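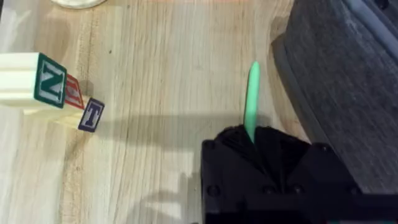 Wooden alphabet blocks on a light-coloured tabletop.

4. Preparing a multitrack session for mixing

This section applies to the Oria recording console with the Furnano control software installed. It assumes that all recording has finished and that the console has been connected to the studio computer as set out in Section 3.

4.1 Before you begin

Close any other program that uses the sound output. Turn the monitor level fully down. Check that the session drive has at least 42 GB of free space; the software will not open a session for mixing if less is available.

Caution: Do not disconnect the session drive while the DRIVE lamp is flashing. Takes which have not been saved may be lost.

4.2 Copying the session

1. Press SESSION on the console. The list of stored sessions appears on the display.
2. Turn the main dial until the required session is marked, then press the dial once.
3. Select Copy for Mixing. The original recordings are left unchanged.
4. Enter a name for the copy. Names may contain letters, numbers and hyphens, but no full stops.
5. Wait until the display shows READY.

Note: A session may hold up to 343 takes. If the limit has been passed, the message TAKE LIST FULL is shown and the copy is refused. Remove unwanted takes as described in Section 7 and repeat from step 1.

4.3 Naming and ordering the tracks

1. Open the Track List in the Furnano software.
2. Give each track a short name showing the instrument or voice and, where it helps, the player. In the practice session supplied with the console, the lead vocal is named VOX MOYA and the two guitars GTR PRIETO and GTR CAMPOS.
3. Place drums and percussion first, followed by bass, guitars, keyboards and voices. The faders on the console follow the same order from left to right.
4. Assign a colour to each group if required. Colours have no effect on the sound.

Track names longer than eight characters are shortened on the fader displays. The full name is kept in the software and in printed track sheets.

4.4 Setting the starting levels

1. Set all faders to the 0 mark and all pan controls to centre.
2. Play the loudest passage of the song, usually the last chorus.
3. Adjust the input trim on each track until its meter stays below the red section.
4. Raise the monitor level slowly to a comfortable volume.
5. On vocal tracks, switch on the low filter where rumble or handling noise can be heard.
6. Press STORE and select an empty memory.

Caution: Long periods of listening at high volume can damage hearing. This applies to headphones as well as to loudspeakers.

Note: The console provides 2000 steps of undo for each session. The undo list is cleared when the session is closed.

4.5 Fault messages

E-1547: The copy and the original have the same name. Rename the copy.
CLOCK LOST: Check the cable between the console and the computer, then restart the console.
NO OUTPUT: Confirm that the monitor selector is not set to EXT.

For adding effects to a stored mix, see Section 5.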